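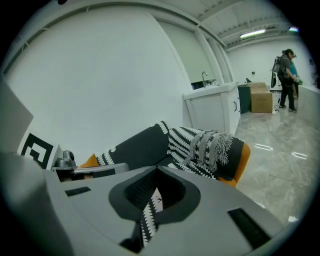

Saner Throws & Cushions began in the year 2000 with one loom and one customer, and the customer was our neighbor. Today we are a small company in Votmont that makes and sells textiles for the living room: throw blankets, cushion covers and a few simple bedspreads in winter. Our opinion is that a sofa does not need to be new to look good. A dark gray sofa with a black-and-white zigzag throw over it, and a mustard-orange cushion at the end, is already a different sofa. Many customers come to us with exactly this question, what to do with a big gray sofa, and we like to answer it.

How we started

The name Saner comes from the street where the first workshop was. It was a narrow place behind a bakery and all the blankets smelled of bread, which some people liked very much. After 3 years we moved to the old Burkau warehouse near the river, and we are still in it. There is a lot of space for cutting and folding, and the trucks can come directly to the door. In January it is cold there and we wear our own products.

In the beginning we made only plain colors. The patterns came later, when we bought the stock and the drawings of the Negri weaving mill, which was closing. In the boxes were many old designs with zigzags, small arches and rows of points. We changed them a little, made the lines thicker, and took away most of the colors. This became our Negri line, and it is still what people ask for most.

What we make

Our team is 11 people. Weaving, washing, finishing and packing are all done in the same building. The fringes are knotted by hand, and for the long shaggy ones this takes more time than the weaving itself. We do not trim them perfectly straight. When you receive your throw, please shake it outside one time, as short fibers can stay between the tassels.

The throws exist in 3 sizes: for an armchair, for a sofa with two seats, and for a long sofa. If you are between two sizes, take the bigger one. It can always be folded, or you can let it bunch a little near the armrest, where people like to put their hand.

The cushion covers are made in plain colors only. We tried patterned cushions together with patterned throws and the result was too much for the eye. Mustard, orange, rust and dark green go well with the black and white. We sell the covers with or without the filling.

Repairs and washing

We repair every blanket that we made. You pay the shipping to us, we pay the shipping back. Write on a piece of paper where the damage is and put it in the package, please – small pulled threads are difficult to find in a busy pattern. A repair takes up to four weeks, more before Christmas.

For washing, use cold water and a gentle program. Do not use the dryer. Orange cushion covers should be washed alone the first time.

Visit us

Our showroom is on the ground floor of the Burkau building, entrance from the parking side. We have several sofas there, so you can put the throws on them and try the cushions in different places. You may also bring a photo of your own room, or a cushion from home if you want to compare the color. Dogs are welcome if they stay off the light fabrics.

The showroom is open every Thursday from noon until seven in the evening, and on other days if you call before. In August we are closed. Orders placed in this month are sent in the first days of September.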